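Plalten Table Covers: Frequently Asked Questions

What is the brown cover?
A single matte sheet that lies over a worktable and takes the scratches and spills so the top doesn't have to. We sell it by the piece, cut to your measurements. The longest we cut is 180 inches.

My cover arrived with creases. Is it faulty?
Covers ship folded. Light folds and shallow creases are normal in the first weeks and don't affect use.

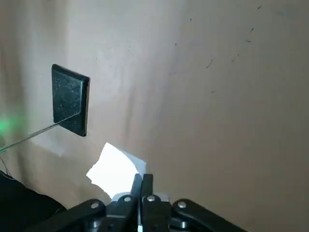

Can I iron it?
Use a cool iron on the underside only, with a cotton cloth in between. Don't use steam.

How do I keep it from sliding?
Clips along the two short sides are enough for most tables. If you bolt equipment to the table, fit the cover first and put the mounting plates on top of it. Keep cables off the middle, where they get in the way of wiping down. 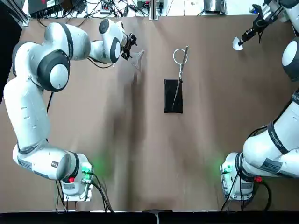
A faint line may stay down the center after the rest has settled. Turning the cover over once a month helps.

How do I clean it?
Damp cloth, mild soap. No bleach or solvents.

Can I return a cut cover?
Cut covers can't be returned unless we got the size wrong. Write to Keerthana Achari in orders and include your order number.

Do you still sell the Javow cover?
We stopped in September. Remaining orders will be filled.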